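Speaker notes: review excerpts on retail book listings
Olevitz library supply meeting, 30 April 2026

Slide 1. Scope
Listings for memoir and children's non-fiction only. Fiction is left for July.
Source: the Altport catalogue feed, 3,913 records.

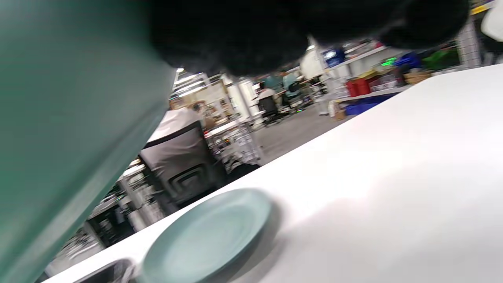
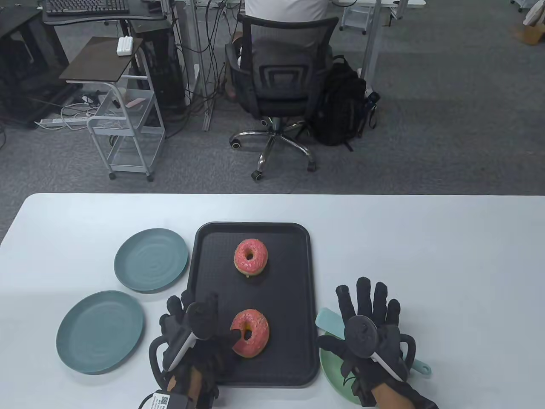
White table, both views. Second view: doughnuts on the tray, plates to the left.

Slide 2. The fault
Each record has one description field. Publisher copy, subtitle, star rating and press quotes are all written into it, in no fixed order.
946 records carry a quote from a review of a different book. Most come from round-up articles, where one paragraph covers several titles.
Read out the Okoth entry in full - pause before the second sentence, where the subject changes.

Slide 3. Effect on selection
Buyers at Nukby search on the description field. A quote about a picture book brings up an adult memoir, and the age band is then wrong in the order file.
Do not spend time on subtitles. Long subtitles are untidy but they do not cause this fault.

Slide 4. Method
Split the field at the first rating or attribution. Compare the title words in each part with the record title. Flag anything with no match.
Hand check: 20 records from each of 14 publishers. Short titles give false matches - say so before someone asks.

Slide 5. Requests to suppliers
Separate field for press quotes, with source and the title reviewed.
Age band supplied by the publisher, never worked out from the text.
Ratings left out of the feed.

Questions. If time is short, skip slide 4 and refer people to the handout.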